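Folton Tableware extends Clumance reusable range to school and hospital caterers

Folton, November - Folton Tableware has extended its Clumance range of reusable cups, bowls and trays to contract caterers serving schools, hospitals and care homes. The range was previously sold only to staff canteens. Orders placed through the company's trade desk will be filled from the Navaratnam warehouse, which has taken on a second packing line for the purpose.

The extended range has 48 stock items in four size groups. All items within a size group share the same base diameter, so that they can be held in one pattern of dishwasher rack. Caterers who already use Clumance racks will not need to replace them.

"Most kitchens we supply have one dishwasher and a short gap between sittings," said Sumaiya Amarasinghe, product manager at Folton Tableware. "If a cup needs its own rack, that is an extra cycle. We set the base sizes first and worked upwards from there."

Each item has been put through 1012 wash cycles at the company's test kitchen, using a standard commercial detergent and a final rinse. Samples were withdrawn at set intervals and checked for clouding, surface crazing, loss of colour and change in rim diameter. Items which moved outside the limits were redesigned and the test was started again from the first cycle. Two of the deeper bowls went through this process twice. 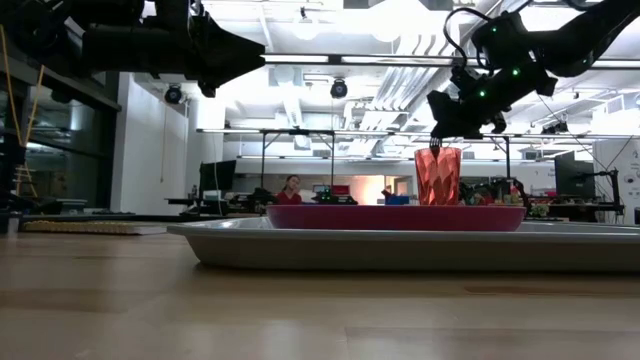 Colour in the extended range is used to sort items by meal service. Caterers may assign the colours as they wish, and a printed key is supplied with the first order for fixing to the kitchen wall. Strong colours are kept for the pieces that are handled most, while trays are supplied in neutral shades. A magenta-pink bowl or a red-orange cup shows up clearly against a light grey tray, which helps staff when clearing tables and helps diners with reduced sight to find their food and drink. The faceted diamond pattern on the translucent cup is moulded on the outside.

Trays have a raised rim. The corners have been opened out slightly compared with the earlier canteen version, after kitchen staff reported that food residue collected there.

Prices are set by carton. A carton of cups holds 98 pieces and a carton of bowls holds 125. Mixed cartons are available to sites ordering for the first time, and replacement pieces can be bought singly through the trade desk.

Gronier, which distributes the range outside the United Kingdom, will offer the same items under the same stock codes. "Our customers asked for one list," said Fabrice Chevalier, sales manager at Gronier. "They do not want to check two catalogues to replace a bowl."

Worn or damaged pieces can be returned in the original carton. Returned material is ground and used in storage crates - it is not used again in items that touch food.

Samples and the full wash test report are available on request from Idris Owen at the Folton Tableware trade desk.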